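Adult Education Instructor, English and Civics (Part Time)
Jinddale Community Learning Center

Position summary

The Jinddale Community Learning Center invites applications for the position of part-time instructor in its evening English and civics program. The program serves adult residents of Jinddale and the neighboring town of Cronin who wish to improve their spoken and written English or prepare for the citizenship interview. The center recorded 3,042 class visits in the last program year, and demand for evening places continues to exceed supply.

The instructor reports to the Program Director, Milagros Condori. Classes meet two evenings per week, with additional paid hours for preparation and student advising. The total commitment is about 19 hours per week. The appointment begins in August and is renewable each year, subject to funding and satisfactory performance.

Duties and responsibilities

Plan and teach classes at the beginning and intermediate levels, following the center's written curriculum.
Give placement interviews to new students and record the results.
Keep accurate attendance and progress records, and submit them by the last working day of each month.
Meet with each student at least once per term to review goals.
Attend staff meetings and the annual training day held at the Plarnance Street branch.
Refer students to other services, including child care and legal aid, when appropriate.

Required qualifications

A bachelor's degree in education, English, linguistics, or a related field.
At least 2 years of experience teaching adults, in a paid or unpaid capacity.
Clear spoken and written English.
Ability to work evenings throughout the term.

Preferred qualifications

A state teaching license or a recognized certificate in teaching English to speakers of other languages.
Working knowledge of Spanish, Portuguese, or Haitian Creole.
Experience with students who have had limited formal schooling.

Pay and benefits

The position is paid by the hour according to the center's published scale, with placement based on education and experience. Part-time instructors earn sick leave from the first day of work and may enroll in the retirement plan after one full year. Parking is free for staff at both branches.

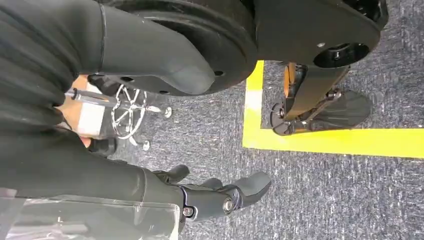 How to apply

Applicants should submit a cover letter, a current resume, one sample lesson plan, and the names of two professional references. Materials may be delivered in person to the front office or mailed to the attention of Bríd Egan, Human Resources. Incomplete applications will not be reviewed. The closing date is March 24, 2018.

Candidates selected for interview will be asked to teach a short demonstration lesson. All offers of employment depend on a background check and proof of eligibility to work in the United States.

The Jinddale Community Learning Center is an equal opportunity employer. Applicants who need an accommodation at any stage of the process should contact the Human Resources office.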